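The Long Life of the Kitchen Table

How a river town came to care for its plainest furniture

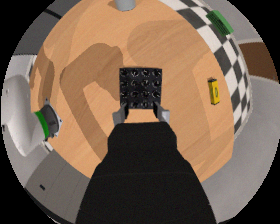 Enthorpe, 2001-09-03

The Enthorpe Museum of Domestic Life holds 401 tables. Most came from kitchens within a day's drive of the town, and very few were made by anyone whose name was written down. They were bought cheaply, used hard, and passed along when a household moved or a parent died. Until the present building opened, the larger part of the collection was stored on its side in a former grain warehouse, and visitors could see it only by appointment.

The kitchen table has never had the standing of the desk or the cabinet. Dealers paid little for it and collectors generally passed it over. Museums that did acquire examples tended to strip and refinish them, on the view that a clean surface showed the timber to best advantage. A great deal was lost in that way. Knife marks, ink, scorch rings and the shallow groove left by a clamped meat grinder are the record of what a table was used for, and once the top has been sanded the record cannot be recovered.

Enthorpe adopted a different policy from the start. No table in the collection has been refinished since it entered the museum. Surfaces are dusted, loose joints are secured with hide glue, and insect damage is treated when it is found to be active. Beyond this the conservation department does as little as possible. Its written guidelines run to four pages, of which one is concerned entirely with the removal of chewing gum.

The earliest tables in the region were built by farm carpenters during the winter months. The tops are made of two or three wide boards, fastened to a plain frame with pegs, and the legs are square. A good many were built inside the room where they were to stand and proved too large for the door when the house was sold. The museum's longest example, from a farm near Wirthorpe, was sawed in half for this reason and bolted together again in its next home. The bolts have been left in place.

Factory work reached the area with the railroad. The Csonka works, on the north bank of the river, began by making crates and turned to furniture when the fruit trade declined. Its tables were sold unassembled, with four turned legs packed beneath the top, and could be carried home on a small cart. The firm offered only two sizes for most of its history. Its order books, given to the museum by the last owners, show that the smaller size outsold the larger in every year but one, and that February was regularly the slowest month.

The Csonka table is easily recognized. The drawer is placed at the short end, where other makers put it on the long side, and the drawer bottom slides in from the back without nails. Families in the district still speak of "the Csonka end," meaning the seat nearest the silverware. Whoever sat there was expected to hand out the forks.

A second maker, Gernik, appeared a generation later and competed chiefly on finish. Its tops were given an orange-toned shellac that wore through quickly in front of each chair. Unworn examples are uncommon. The museum has 199 tables by Csonka and far fewer by Gernik, a difference that reflects how well each stood up to water and hot pans more than how many were sold.

Changes in the home altered the table as well. Once counters were built along the walls, bread was no longer kneaded at the center of the room, and the top could be lighter and lower. Homework, sewing, bill paying and card games took over the hours that cooking had given up. Ink appears on tops where flour and lye had been the usual stains. Pencil appears too, most often on the underside, where children lay on the floor and drew.

The undersides are the subject of the museum's current survey. Each table is turned over on padded trestles, examined under a low lamp and recorded on a single card. Staff have completed 300 cards to date. They have noted delivery addresses in chalk, sums, heights of children, a recipe for plum preserves, and a list of hens by name. Repairs are recorded with equal care. A leg mended with fence wire is entered on the card in the same manner as one mended by a cabinetmaker.

The survey will be published in two parts. The first covers farm-built tables and will be available from the museum office in an edition of 200 copies. The second, on the factories, awaits the completion of work on the Csonka order books, several of which were damaged by damp before they reached Enthorpe.

Owners of tables from the district are invited to write to the registrar with the dimensions of the top and the position of any drawer. The museum does not give valuations. It asks that tables not be cleaned before they are examined.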